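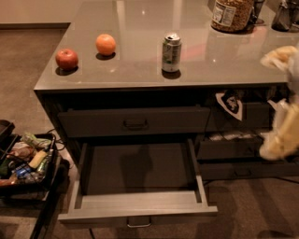 The island, with apple, orange and the big jar.

Ruvdale shared kitchen, minutes, 5 January 2020

I took notes again, so sorry for the spelling! Six of us came. Behrouz Tehrani wants the fruit kept in a bowl (he's bringing one) and I said fine, as long as it stays on the island. We've got $88 left in the kitty, so granola refills are OK through the month. Cans go in the recycling, please, everyone! Dark glasses stay at the back by the jar. Shelf talk moved to next time.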